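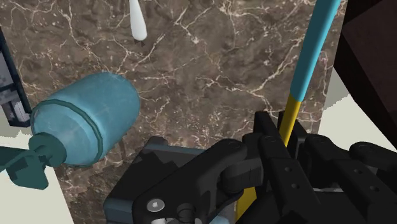
Wrist view from the simulated bench: two-finger gripper at a yellow and cyan rod, teal bottle on its side at left.

7 min read

Equipment Planning Engineer, Robotic Handling (fixed term)
Gradik, Fallmont site

Gradik is recruiting one engineer to prepare the purchase plan for the second handling line at Fallmont. The post sits in the equipment planning group and reports to Ruxandra Tănase. The term is 17 months, full time, with three days per week on site.

Background

The first handling line was bought in one order, before any task trials had been run. Two of the cells were specified for part sizes that the site no longer handles, and the grippers on both were replaced within the first year. The replacement cost was charged to the maintenance budget and does not appear in the original equipment file.

For the second line, candidate grasping tasks are run in simulation before a quotation is requested. Each task places a small number of household-type objects on a work surface and records the arm's approach from a camera at the wrist. Results are used to set finger stroke, payload, reach and camera position in the equipment specification. The simulation work is done by a separate group under Riku Ichikawa. The person appointed will not build scenes but must be able to read the output and decide what it supports and what it does not.

Duties

- Maintain the equipment list for the second line, currently 11 cells, with unit price, lead time, spares and installation cost shown separately.
- Convert simulation results into purchase specifications. Long thin objects and objects lying on their side are the two classes with open questions at present.
- Request and compare quotations for arms, grippers, wrist cameras, controllers and guarding. Ljungberg and Jiltex are on the approved supplier list. Others may be proposed.
- Prepare a replacement schedule for wear parts, including finger pads, cables and connectors, over a service life of seven years.
- Estimate computing costs for simulation, comparing owned workstations with rented capacity.
- Identify the tasks that require a physical trial before order, and budget for the loan or rental of hardware.
- Present the plan to site finance in December, and revise it after their comments.

The post carries no purchasing authority. Orders are signed by Huw Gronow.

Required

- A degree in mechanical, electrical or industrial engineering, or equivalent work experience.
- More than two years of work on equipment specification or capital budgeting for automated machinery.
- Working knowledge of parallel and linkage-type grippers, including how stroke and grip force are stated on supplier data sheets. The definitions vary between suppliers and the applicant should know where.
- Competence with spreadsheets at the level of multi-year cost models.
- Written English suitable for specifications and tender documents.

Useful

- Experience with any physics simulator used for manipulation tasks.
- Familiarity with contact and friction settings and their effect on grasp results.
- Experience of site acceptance tests.
- Swedish, for correspondence with Ljungberg.

Terms

Salary is set on the Gradik technical scale, grade 7. Travel to supplier sites is paid at cost. Relocation is not covered. An extension of the term depends on approval of the third line and should not be assumed.

How to apply

Send a resume and one page describing an equipment purchase you planned or helped to plan. State what was estimated, what was spent, and the reason for any difference. Remove supplier names and prices if you are bound by confidentiality. Cover letters are not read.

Shortlisted applicants are given a short specification with a quotation attached and asked to mark up the discrepancies. Ninety minutes are allowed. The interview follows on the same visit and is held with Ruxandra Tănase and Riku Ichikawa.

Questions on the duties go to the planning group. Questions on pay and terms go to the site personnel office.

Comments (4)

Mohit Sachdeva
Is the replacement schedule expected to include the arms, or only end-of-arm parts? Seven years is past the point where I would carry a gearbox without a line for it.

Ruxandra Tănase
Arms included. Gearboxes are a separate line, with the supplier's stated overhaul interval as the starting figure.

Sigrun Wikström
Can the three site days be grouped? I would be traveling in by train.

Ruxandra Tănase
Yes, except during acceptance tests.

Contact: Gradik Equipment Planning, Fallmont | © Gradik. All rights reserved. | Back to top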